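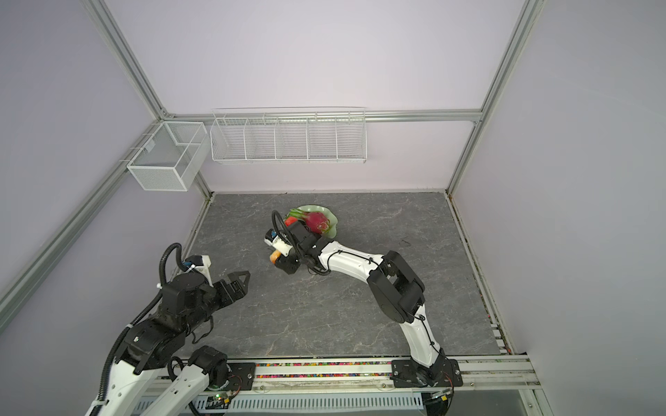 6/13/23, Femura bench, afternoon

Deepak and I did the food set again today and I'm glad we gave it the whole afternoon, because the morning went on cables (the left wrist conduit kept catching whenever Valter swung the elbow out wide, so he has re-routed it with a longer loop and we'll see if it lasts the week). Teresa says she'll print us better clips. Lovely if so!

We ran the plate task, right arm doing the placing and left arm waiting open in the middle. The pale green leaf plate is still my favourite of the lot. It's an awkward leaf shape, and the colour is near enough to the leafy bits that the model has to look properly and can't just go hunting for a bright edge. The dragon fruit stays on it for the whole block as the thing to work round. I'd like whoever takes the next block to turn it a little between runs, as in the April set it sat at much the same angle all the way through and Embla could see that in the results straight away.

Kept 40 demonstrations and threw out 9. Most of the ones I threw out were mine, I'm afraid, where I hesitated over the plate and then came down in two goes. Deepak thinks hesitations are worth keeping if the end is good, and he may well be right, but I'd sooner have them in a folder of their own until Embla has had a look. She has 3,769 episodes in the training pool as of this morning, so a few more or less from me won't sink anything.

Grip notes, mainly for Lourenço: the orange pieces are much nicer to pick up from the side than from the top. Coming from the top I tend to squash them against the plate and then the whole plate slides. The triangular cutout fingers give a bit, which helps, and I've stopped closing them all the way.

Still to do: wipe down the marble-patterned floor, sweep the beads or pellets out of the front rail channel, and ask Katayama about the spare joint for the right arm. Also 2 of the episode labels say "tomato" where I meant the other one, so I'll fix those tomorrow before Valter runs his export.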